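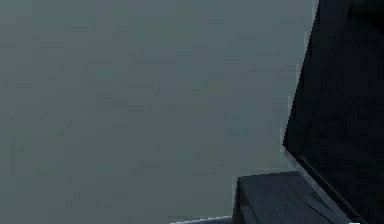
Is an open day a good way to judge what a robot can do?

It depends on whether you get to see the tries that fail as well as the ones that work.

I went to the open day at Savinura in Mallcombe on Friday, August 8, 2025. The company trains robot arms to pick parts out of bins and set them on trays, and most of that training is done in simulation before a real arm gets involved. I have worked in warehouses for 20 years, the last six as a shift lead, so I had my own reasons for wanting a look.

The visit came in two halves. In the first, Sumathi Kotian showed us the simulated work on a wall screen. It is plain stuff to watch. There are flat gray surfaces, dark blocks and not much else, and the view is often so close that you have to be told what you are looking at. A man behind me asked why it didn't look better, given what computer games look like now. Kotian said the arm has no use for a nice picture, and that they put the computing time into contact and weight instead. I thought that was a fair answer.

She then put up the results from the week's runs. The arm had been given 518 tries at one task and had finished 400 of them. She left the figures on the screen while people asked questions, and she played back several of the misses. In one the part was gripped too near the end and turned on the way up. In another the arm stopped short and did nothing.

The second half was in the hall, with a real arm made by Sakico, and I liked it a lot less. Ivan Kovalchuk ran it. The arm moved the same kind of part from the same bin to the same tray, and it did so without a mistake for as long as I stood there. People clapped. I asked if I could turn the bin a little, and he said the demonstration wasn't set up for that.

I don't blame Kovalchuk, who was polite and had a line of people waiting. But the hall told me nothing I could take back to work. In our building the bins are never straight. Parts come in oily, or stuck together, or in the wrong bin altogether. An arm that only works when everything is square would need one of my people standing next to it all day.

Jade Petrenko, who came with me from our receiving dock, disagreed on the drive home. Her view is that the public wants to see the thing run, and that a room full of misses would send customers away. She may be right about the customers. Poojary, the firm that handles our packing contract, bought two arms last year after a show a lot like the one in the hall – and one of them is still under a cover.

My advice to anyone planning one of these days is to switch the order and the floor space. Give the hall to the misses, and let a visitor move the bin.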